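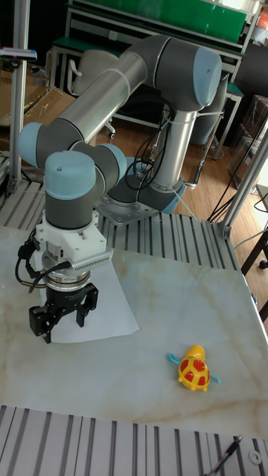
Dorcombe

Looking for advice on a white marble-patterned slab. We have one as a top on an aluminum extrusion frame, with faint beige and gray veining. I don't know if it is real stone or a printed surface. It gets used for small things, paper, toys like the little yellow turtle, nothing heavy. I paid 305 for it secondhand and the seller had no paperwork. How do I tell what it is, and what can I clean it with? I have been using plain water so far.

Usitz

Look at the edge. On real stone the veins carry on down the side. On a printed top the pattern stops or there is a seam. You may have to lift it off the profiles to see. Stone also feels cold first thing in the morning and it is heavy, so get a second person before you lift.

For cleaning, a drop of dish soap in warm water and a soft cloth. No vinegar or lemon until you know, acid leaves dull spots on marble. Dry it after.

Sandberg

I use glass cleaner on mine, 12 years, no problems. Mine is laminate though.

Jandetti

Check the one you buy doesn't have ammonia in it if yours might be stone. Also pick up any loose washers or metal connectors before you wipe. I dragged one across my top under the cloth and the scratch is still there. Felt pads under anything that gets moved a lot.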